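Ticket 1607 - Paper carrier bags, large kraft, handles and bases
Status: Closed
Category: Packing bench / consumables
Opened: 18/03/2020

Original report

Hi all, me again from the packing bench at Terside. I'm opening this one because the large kraft bags (the Ploninell ones with the twisted paper handles) have been driving me up the wall for a while and I'd like to get to the bottom of it before we put in the next order. I know it sounds silly to raise a ticket for a paper bag! But we go through a lot of them on the counter orders, and three customers have come back in with a split bag and a dented box, so it's not only me being fussy.

What happens is this. I open the bag, I put the order in, I lift it by the handles, and one of two things goes wrong. Either the base gives way along one of the long folds, or one handle patch starts peeling off the inside and the whole thing hangs crooked. The second one is worse, to be fair, because you don't always notice until the customer has it in their hand.

The batch code on the case is 283. We had none of this with the previous case that I remember, but I also wasn't paying much attention back then, so take that with a grain of salt.

What I tried first

1. Different case, same batch. Same trouble. So it's not one box that got sat on.

2. Kept the bags off the floor. Our stack was living under the bench next to the back door and I wondered about damp, so I moved it up to the shelf over the tape dispensers. Left them up there over a weekend. The bags felt crisper to me, and the base splits did get less frequent, but the handles were still peeling.

3. Lighter orders. Well, yes, lighter orders are fine. Not very helpful when people want to buy heavy things.

4. Double bagging. Works, costs twice as much, and the inner bag bunches up so you can't get the second box in straight. I don't want this to be the answer.

Reply from stock desk

Thanks for the detail. Can you tell us how you're opening them? Rosales had something like this last July and for them it was the way the bags were being shaken out. Also, what goes in first, and does anything sit in one corner?

My answer

OK, so I went and watched what we do at the bench, and I think you're on to something. When it's busy we grab the bag by one handle and snap it open in the air. It makes a great noise and it's quick, but all of that pull goes onto one glued patch. I did it slowly with a fresh bag and I could feel the patch give a little. Guilty as charged!

On the packing order: we tend to put in whatever is closest. So a small box goes in one corner, then something tall goes next to it, and the tall one leans. The bag goes diamond shaped and one of the base folds takes all the weight.

For the next round I cleared the bench, put a big piece of cardboard down so nothing would snag the bottom, stood the boxes along the back, and went through it bag by bag with both sides of the bag held near the rim. The paper crumples a bit when you do it that way and the top doesn't stay neatly square, but the crumpling doesn't seem to matter for strength. I loaded 19 bags this way and carried each one by its handles to the counter and back. 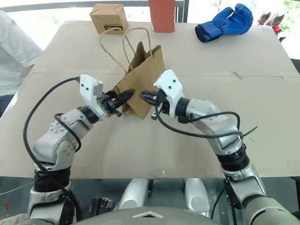 Results of the bench round

No base splits. One handle patch lifted at the corner, and when I looked at that bag more closely the glue line was short on one side, so I'd call that a fault in the bag. I've kept it for you with the glue side folded out.

I then did a few the old way, with the snap, just to be sure I wasn't kidding myself. Two of those started peeling before I even got to the counter. So there's your answer, mostly.

Reply from stock desk

That's really useful, thank you. Please send the short-glued one over to Hollenmont with the next van and we'll raise it with the supplier. We have a case of 2000 on order and would like to know if it's safe to let that go through.

My answer

Yes, let it go through. I'd rather have these than the thin white ones again. The bag is decent once you stop yanking it.

How we're packing them now

Open the bag with a hand on each side, just under the rim, and push the base flat from the inside with your fist. Handles up and out of the way before anything goes in.

Tall cartons go against the back panel, standing up. Small boxes go next to them, flat side down, and the gap gets a twist of packing paper so nothing can slide.

Don't staple the top. If it needs closing, fold it over once and put a sticker on it. The staples were tearing the rim and people were catching their fingers on them too.

Lift by both handles together. If you need to move a full bag along the bench, slide it on the cardboard - don't drag it by one loop.

I've written all this on a card and taped it over the bench. Someone has already drawn a smiley face on it.

Still open

The shelf over the tape dispensers is a bit high for the shorter folks on the morning shift, so the bags have crept back under the bench twice. Could we have a lower bracket? I can put that in a separate ticket if you prefer.

Stock desk: separate ticket please, under fixtures. Closing this one.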